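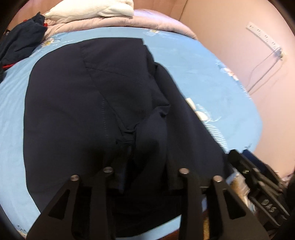

Navy garment laid out on the bed, sleeve to the side, ready to fold.

Folding clothes on the bed: your questions answered

Updated October 2025

We run a small clothes-care and mending club in Hulme, and folding is the thing we get asked about more than anything else (yes, more than moths!). These are the questions that come up again and again, with the answers we give at our sessions. If yours is missing, send it in through the contact page and we'll add it next time round.

Why fold on the bed? Isn't a table better?

A table is firmer, and if you've got a big clear one then lucky you. But most of us have a bed and a pile of washing, and a bed is brilliant for this. It's wide, it's the right height if you kneel, and cotton bedding grips the fabric a little so that sleeves stay where you put them. A very soft mattress will dip under your hands, so work near the middle and smooth with a flat palm instead of pressing.

Does the colour of the sheet matter?

More than you'd think! Dark clothes on a pale sheet are so much easier to fold straight, as you can see the whole outline at once. Navy on light blue is lovely to work with, daisies and all. Navy on navy at nine o'clock at night is a misery. If your bedding is dark, spread an old pale towel or pillowcase over it first.

Should I fold front up or front down?

Front down for nearly everything, so the front ends up on the outside of the finished fold and you know what you're looking at in the drawer. Do the buttons or zip up first if there are any.

What's your basic method for a long-sleeved top?

Lay it out with the hem towards you and smooth from the middle outwards. Bring one side in as far as the middle, then turn the sleeve back down so that it runs along the fold. Do the same on the other side. You should now have a long, roughly rectangular strip. Give it a moment's attention before you go any further, because any lump in there will still be there later - only bigger. Then fold the strip in half, and in half again if the drawer is shallow.

One sleeve always escapes. What am I doing wrong?

Nothing at all, we've all had a sleeve flop out just as we thought we'd finished. Usually the sleeve has been folded across at an angle and the cuff has ended up past the edge. Open out that side only, lay the sleeve straight down, and close it again. There's no need to start from scratch.

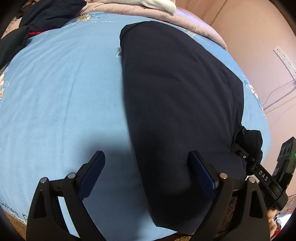 With big garments it also helps to do all of your smoothing while the thing is still long and flat. Once it's been folded in half you can't reach the creases on the inside, and chasing them from the outside just moves them about. We like to run a hand from collar to hem, tuck in anything bunched at the side, and then make the last folds quickly.

What about collars and hoods?

Collars like to be flat before anything else happens. Open the collar out, press it with your fingers, and only then bring the sides in. For hoods, fold the hood down onto the back of the garment first and treat it as part of the body. It makes a thicker parcel, so put hoodies at the bottom of the pile.

Do I need a folding board?

No, but they're good fun and children adore them. We have two on the lending shelf, a Plovel and a bigger Givero, and either one can go home with you for 7 days. A piece of stiff card the size of a magazine does much the same job. Pop it in the middle of the back, fold round it and slide it out.

How long should a whole basket take?

Our members timed themselves in May for a bit of a laugh. The quickest got through 20 items in 7 minutes, and plenty of us took far longer and had a nicer time of it with the radio on. Between us we folded 232 pieces that afternoon, which is still the club record.

Can I fold things that are slightly damp?

Please don't! Even a damp cuff can make a drawer smell musty. Hang it up somewhere airy and come back to it.

Which clothes shouldn't be folded?

Anything with a sharp pleat, most tailored jackets, and slippery blouses that undo themselves the minute you turn your back. Heavy knits are the other way about and should always be folded, as hangers pull the shoulders out of shape.

Can I come along to a session?

We'd love you to. We meet in the Flirwood room, which holds 60, so there's always space. Bring a few things from your own wash pile, including the one you hate folding most.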